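Speaker notes - "Four in a Row, Flat on the Table"
Sutden library games evening, May 14, 2021
Afroza Mollah

Before I start
Water. Glasses. Check that the back row can hear me. Ask Ville to do the lights because last time I spent the first five minutes hunting for the switch.
Leave the box of sets on the side table with the lid on, otherwise people start playing and I lose them.

1. Hello (2 minutes, no more)
Hi everyone, I'm Afroza, I run the drop-in games table over at Jukcombe and I've been doing it long enough that my kids won't come anymore. Tonight I want to talk about a game you all already know how to play. Hands up who had one of these at home? (wait) And hands up who still has all the discs? (wait, there's always a laugh here)
So this is a talk about drop-four games, the upright grid with the two colors of discs, and mostly about what we do with them when we stop playing by the rules on the box. If you came for winning strategy, I've got a bit of that near the end, but I'm a middling player and Ville beats me most weeks.

2. How we ended up with so many
Tell the Dissanayake story. Short version! The Dissanayake family cleared out their toy shop and offered us whatever was left in the stockroom. I said yes on the phone without asking what it was. It was grids. Grids, legs, and a plastic tub of loose discs, 200 of them when Ville sat down and sorted them, and the reds and yellows were from different makers so some of them stuck in the slots.
Pass round the tub lid with the sticky one and the good one taped to it. You can feel the difference in the rim.
The ones that stick are still perfectly good discs. They just don't drop. That got us wondering what else you could do with a grid if you weren't dropping anything into it.

3. Tip it over
(Do this live. Slowly. The legs catch on the tablecloth if there is one.)
Lay the grid on its back and it's a completely different thing. You lose gravity, so you can go anywhere, and people who've played the upright version for years suddenly sit there with a disc in the air and no idea where to put it. I love that moment.
Kids go straight for the middle. Grown-ups start in a corner - I have no explanation for it.
With the grid flat the discs just sit on top of the holes, so nothing has to fit through a slot and the sticky ones are welcome again. They do slide if someone bumps the table. Put a dish towel under the grid if you've got a shiny tabletop.

4. Three games for a flat grid
Keep this moving, they've got the handout.

Anywhere Four. Same goal, four in a line, but you can place on any hole. It's over fast and whoever starts has a big advantage, so swap after every round.

Tasta. This is the one Ville brought to the table and named, and he still changes the rules when he's losing. Each player gets 6 discs. Once they're all down you start moving them instead, one hole at a time in any direction, until somebody has four in a line. It's slow at first and then very quick. If a round goes past 60 moves we call it a draw and put the kettle on.

Short Pile. For when half the discs have gone under the couch. Tip what you have onto the table, any mix of colors, and both players draw from the same pile. Color doesn't belong to anybody. You score a point for finishing a line of three in one color, and you will set up your opponent by accident, I promise.
(Leave this one up while I set out the discs. Grid tipped over, four yellows and two reds to the side of it.)
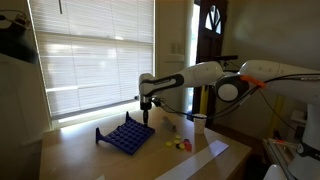 5. Setting up at home
You don't need much table. The grid, the pile next to it, your drink further back than you think it needs to be. Ask me about the coffee in December. Or ask Ville, he was wearing it.
If the legs come off your set, take them off for flat games. If they don't, turn the grid a little so the leg points away from whoever has the longest sleeves.
Store the discs in a jar with a wide mouth. Zip bags split along the bottom.

6. The bit of strategy
On a flat grid, watch the diagonals. Everybody misses the diagonals. In Tasta, don't bunch up early, you'll box in your own discs and have nowhere to move. That's all I've got, Ville can take the hard questions.

7. Play
Lid off the box. Two people to a grid, one pile per table. I'll come round.
Remind them the sets go back with the legs inside.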